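Clanberg Tea Room, Grostthorpe
Weekly kitchen and prep room check
Checked by: Zuzana Baláž
Tuesday, before opening

1. Hand sink – soap, towels, hot water
OK. Towels refilled.

2. Fridge at or below 4 °C
OK. Door seal wiped. The bottom corner is starting to split, so please order a new one before the next check.

3. Dry storage off the floor
Action needed. Two sacks of flour were standing on the floor by the back door. Moved during the check.

4. Prep tables clean and free of cracks
Pass with comment. The white top has faint smudges and a few tiny dark specks. No cracks found. Wipe down again before fruit is cut.

5. Fruit sound, no mold or soft spots
OK. Lemons checked by hand, all sides. Wash before slicing, also when only the juice is used.

6. Baskets and bowls
Woven baskets are for whole fruit only – no cut fruit, no bread. Shake out the crumbs and brush the weave once a week.

7. Knives and boards
OK. Green board is scored deeply and should be replaced this month.

8. Extinguisher and fire blanket
OK. Tag in date. Keep 60 cm clear in front of both.

9. Floor drain
Slow. Reported to Redon, waiting for a call back.

Open items: 2, 3, 4, 7, 9
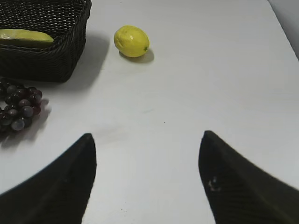

Items 3 and 4 get a second look on the day, the others at the next weekly check. Sign the sheet and leave it in the folder by the phone.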